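Skip to content

Search this blog … Search

Why I watched Clenstead two times

22 Dec 2018

I did not plan to write again before the new year, but last night I finished the second series of Clenstead and I could not sleep well after it, so I am writing.
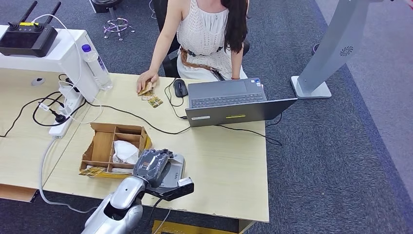 For those who did not follow it, Clenstead is a drama about a small harbour town where the ferry company is closing. There is a crime in it, but the crime is not so important. Most of the time we watch people who have known each other too long. The first series came in July and I almost stopped after two episodes. It was slow, and the accents were difficult for me. I have lived in this country for nine years and still I needed the subtitles. My husband, who was born here, also needed them, and this made me feel better.

What kept me watching was Lachlan Laing. He plays Durrani's lawyer, a quiet man who is always eating something in his car. In the first series he has maybe ten minutes in total. I remember that I said to my husband, "this one knows more than the others", and then the series ended and we did not learn what he knew.

In the second series he is in almost every scene, and I think the writers saw the same thing that I saw. There is a long conversation in episode four, between him and the old Durrani, in the office above the fish market. They speak about the price of a boat. They never mention the daughter, but the whole time you understand that they are speaking about her. I watched this part again the next morning with my coffee, and then I decided to begin the whole thing from the start.

The second time is a different experience. In the first series there is a phone call which I had taken for a mistake of the script, because he answers before he could know who is calling. Now I know why. I will not write it here, as my sister reads this blog and she is only at episode three. (Hello, and please hurry up.)

Some things I did not like so much. The music is too loud when somebody is sad. The policewoman, who was so interesting in the beginning, has nothing to do after the middle except to stand on the pier. And I do not believe in the fire. A person as careful as Durrani would not keep all his papers in one place.

There are 12 episodes in all, so it is possible to see everything over the holidays if you have a free sofa. It is on Closus, where you need to pay, but I read that Basard will bring out the discs in spring. I will probably buy them, even though our player is making a strange noise since the summer.

If somebody knows whether there will be a third series, please write me a comment. I found only one interview, and in it Laing says that he "would like to sleep first". I would also like to know what he is eating in the car. My husband says it is a pie, and I am sure it is a boiled egg.

Get new posts by email. Enter your address. Subscribe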